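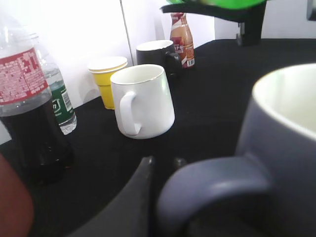
The truck permit talks on the Vass crossing ended last night without a signed text, but both ministries are saying the same thing for once: the annual quota is settled at 3,848 permits and what remains is how to split it. The southern side wants one general pool. The northern side wants a small reserve kept apart for perishable goods. If you picture the general pool as a big blue-gray mug and the reserve as a yellow plastic cup standing behind it, the argument is over who may pour from one into the other, and when. The draft I have seen lets unused reserve permits go back to the pool in October. It does not say who decides that they are unused.

Levente Fülöp told reporters after the session that his delegation "will not reopen the number." I take that as a good sign. Bohumila Doležal, for the other side, would only say that a new round is set for 27th March in Namer.

Benedek Pap wrote:

> Does anyone have the wording on the Brultside weigh station? The
> version I was sent has 4 lanes in the main text and only two in
> the annex. Our hauliers are asking and I can't tell them anything.
> Also, is the 20 day notice period still in there?

The annex is the old version. The main text is the one that was talked over yesterday, and the 20 day notice is still in, Article 6. Nobody has raised the weigh station as a problem since the fall, so I would tell your members to plan on the main text but not to spend money on it yet.
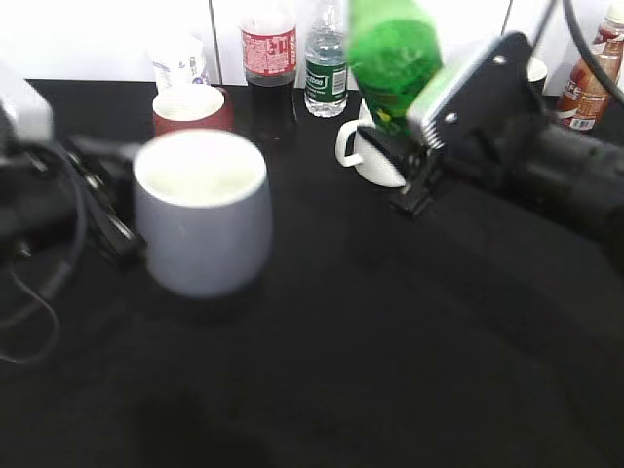

What is still open

The split, as above. Then the fee for late renewals, which the southern side has at 249 per vehicle and the northern side has left blank. Then the language on drivers' visas - Rozália Bárány says this was moved to a separate protocol, but I have not seen one. If anybody on the list has it, please post it here and not to me alone.

I will send the corrected annex when I get it.

Hafþór Fogh
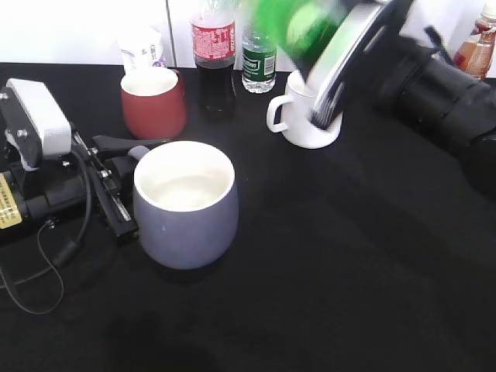

Cisum Border Trade Working Group

Posts go to all members. To change your address or stop receiving messages, write to the list owner with the word "list" in the subject line. Please trim quoted text when you reply, and do not forward drafts marked as restricted.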